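Araya Workshop > Evening Courses > Two-Arm Build > Handout 2
Search this site Go
Reading time: 4 minutes

Handout 2: Mugs, coasters and a tray
Notes by Dwynwen Parri

Okay, so last time we got as far as bolting both arms down and arguing about cable slack. If you missed it, get the wiring sketch from Hagos before you touch anything, please! This week is all about the task: mugs go between a tray and a row of coasters, and both arms have to share the table without whacking each other.

I picked mugs on purpose. Everybody in the workshop has a spare one, they're all different shapes, and a handle gives you something nice and awkward to plan around. My first version (June, in my kitchen, with one arm and a very patient sister) used plastic blocks, and I learned almost nothing from it. A block looks much the same from most sides. With a mug you have to care which way the handle points before you even think about closing the fingers.

1. Getting hold of the thing

Your wrist camera sits close to the fingers, so it gives you a lovely big view of whatever is between them and a pretty poor idea of everything else. Look at what's going on at the bottom of this view before you read on.

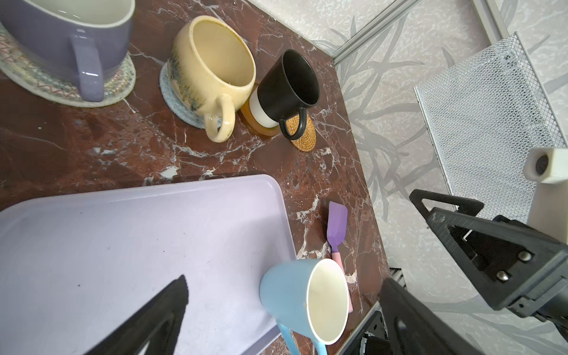
Fig. 1. Light blue mug on its side between the gripper fingers, at the edge of the tray.

A mug lying down is a different job from a mug standing up. For a standing mug, I teach three grabs: across the body, on the rim with one finger inside, or by the handle. For one on its side I'd go across the body first and stand it up as a separate move. Don't try to lift, turn and place all in one go – you'll spend the whole evening chasing it. Write it down as separate steps in your Lurnov script and give each step a name you'll still understand next week. ("grab_ok_maybe" is not a name, Dagim.)

2. Laying out the table

We keep one fixed camera on the whole table as well, and it's the one I trust for planning. Before each run, sketch the layout on paper. Tray in the middle, coasters toward the back, a clear lane for each arm. Then mark the part of the tray that both arms can reach, and decide who gets to go first in there. I call that the shared zone and I'm very boring about it.

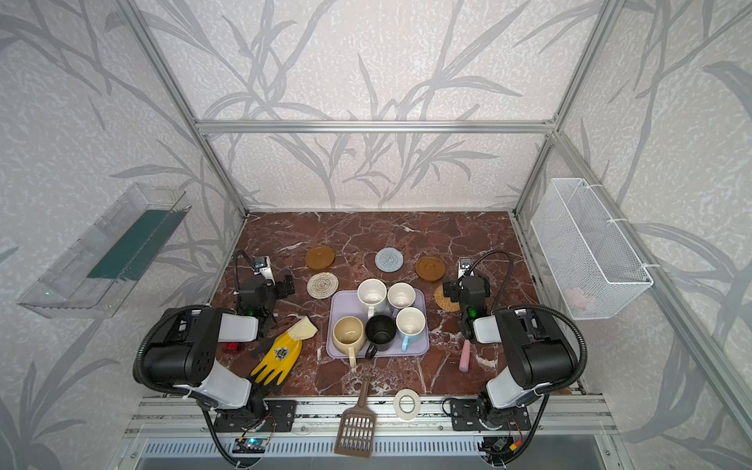

Fig. 2. Five mugs on the lavender tray, with coasters and saucers set out around it.

Notice how many different surfaces there are to land on. A knitted coaster gives a little when you set something down, and a woven one can slide. So your "down" height shouldn't be one number for the whole table. Start high, come down slowly, let go when the motor load changes. My load threshold is 301 in the Graka units, but yours will depend on your gearing, so please don't just copy mine and then tell me it's broken.

3. Looking inside

This one gets skipped a lot. If you want to use the rim grab, one finger goes into the mug, and you ought to know what's in there first. Park the wrist straight above the opening and take a still. 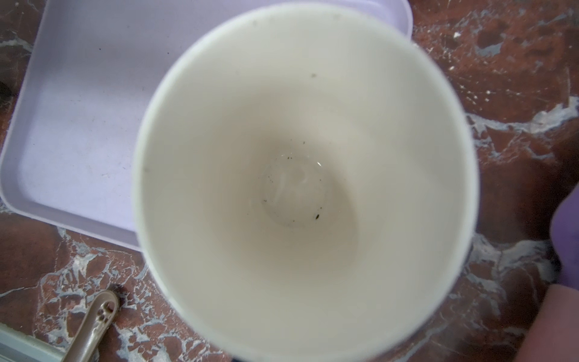

Azlan Tuhumury thinks the still is a waste of a move and would sooner wipe every mug before the session, then let the arm get straight to work.

Fair enough, and I do like a clean mug. But I keep the check in, partly for liquid and partly for centering: if the rim circle isn't where you expected it, your wrist offset is off and you can fix that before you go near anything breakable. A drop of liquid also throws back little bright spots, and my first circle finder loved those far more than it loved the rim. Blur the picture a bit first and ignore any circle that's too small. Getachew has a neat version of this that he'll happily share.

4. Two arms at once

Now the fun part. Run each arm alone until it's dull, then run the pair at half speed with a hand on the stop button. 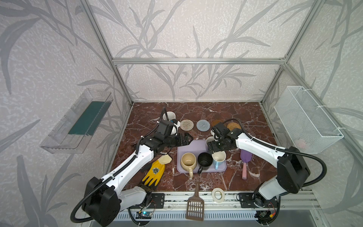
My rule for the shared zone is a simple flag. An arm raises it before crossing the line, lowers it after backing out, and the other arm waits at its own hover point. It's slow! It's also easy to debug, and I'd much prefer you hand in something slow that you can explain. If an arm waits longer than 2,000 milliseconds, have it print a message so you know which side is holding things up. The usual cause is a forgotten "lower flag" after a failed grab (I did this twice in the same evening).

Keep the hover points high enough to clear the tallest mug plus whatever you're carrying. And check your cable loops at full reach, both sides, before you speed anything up.

For next time

– Bring your layout sketch with the shared zone marked.
– Run one mug from tray to coaster and back, with either arm.
– Save your log, including the bad runs.
– Zarnberg bracket users: error 904 means the wrist limit is set too tight. Loosen it one step and restart.

Spare coasters are in the drawer under the drill press. Please put them back when you're done.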